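Reusing Wash Water in the Gistwood Student Residence
Project report, Environmental Studies, second-year group project
Submitted June 10, 2024

1. Background

Gistwood is a student residence of 151 rooms on the north side of campus. The laundry in the basement has front-loading machines that send all their water straight to the sewer. The garden behind the building is watered with tap water from an outside faucet. Our project asked if the last rinse water from the laundry could be used on the garden, and if the students who live there would accept it.

2. What we did

We collected rinse water on two mornings in May, before the weekly floor cleaning. The drain hose of one machine was moved to a clean barrel for the final rinse only. We left the first wash out because it carries most of the soap and lint.

Each sample was tested for pH, cloudiness and salt content with a Nivell test kit borrowed from the chemistry department. We kept a tap water sample next to it for comparison. We also grew bean plants in pots on the Hoekstra terrace. Half were watered with tap water and half with rinse water, the same amount each time.

Residents got a short survey in their mailboxes. We received 70 completed forms. A second survey was planned for the end of term, but exams got in the way and we dropped it.

3. Results

The rinse water was slightly more alkaline than tap water. It was cloudy when first collected and cleared after standing overnight. Salt content was higher in the samples from loads where powder had been used, and close to tap water where liquid had been used. We did not control which product residents put in, so this should be read with care.

The beans in both groups came up at the same time. The leaves of the rinse water plants were a little paler in the last week. We did not run the trial long enough to see if this affected the pods.

Most people who returned the survey were in favor of using the water on shrubs and lawn. Fewer wanted it on the herb bed, and several wrote that they would stop picking mint there. The most common worry was smell in the storage barrel.

4. Discussion with residents

We showed our first results at an open evening in the Flondano room and asked for comments.
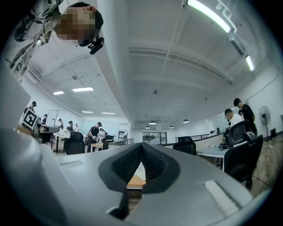

One resident asked why we had only looked at the garden, when the toilets on the ground floor use far more water and would not care about a bit of soap. We had considered this, but it would need a second set of pipes, and the cost was outside what we could work out in one term.

5. Recommendations

A filter for lint should be fitted before any storage barrel. Water should not be kept longer than a day in warm weather. The herb bed should stay on tap water. If the trial is repeated, one type of detergent should be supplied for all test loads, and the plants should be followed until harvest.

The raw survey forms and test sheets are in the appendix binder.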